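Préparer ses colis pour un atelier de réparation
Dernière mise à jour : mars

J'envoie depuis plusieurs années des mécanismes d'horlogerie à réviser, le plus souvent à l'atelier Kubíček, parfois chez Norker quand les délais s'allongent.

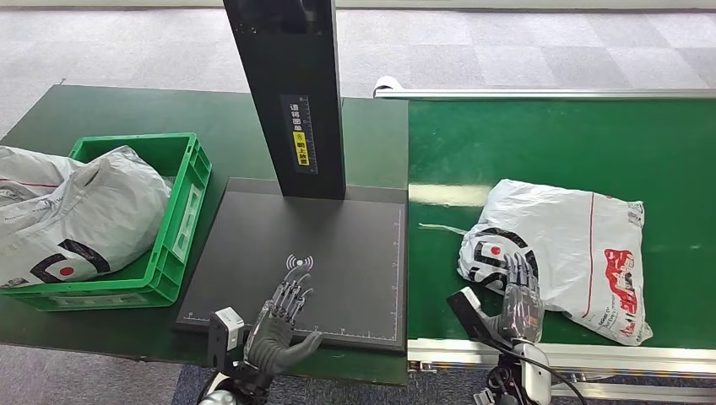 Le poste de dépense principal reste l'affranchissement. Un mouvement nu pèse 200 g, boîte de transport comprise, et passe en pochette souple à condition de respecter deux règles. La première concerne le calage : 8 mm de mousse à cellules fermées sur chaque face, jamais de papier froissé, qui se tasse et libère des fibres dans les rouages. La seconde concerne l'étiquette, à coller à plat, loin du pli de fermeture – un code-barres posé sur une arête se lit mal et le pli part en traitement manuel.

Pour les pendulettes, je garde le carton double cannelure. Ho-yin Chiu, qui expédie depuis Fallholm, démonte systématiquement le balancier et l'emballe à part. J'ai adopté la méthode après un pivot cassé l'hiver dernier.

Sur 15 envois suivis, 14 sont arrivés sans dommage. Le dernier, à destination de Rorkside, contenait une platine mal bloquée. Le transporteur a refusé l'indemnisation au motif que l'emballage intérieur n'était pas décrit dans la déclaration. Je joins désormais une fiche avec le poids, le type de calage et le numéro de calibre, dont je conserve un double avec la preuve de dépôt.

Les valeurs pour les mouvements à carillon suivront quand j'aurai reçu la nouvelle mousse.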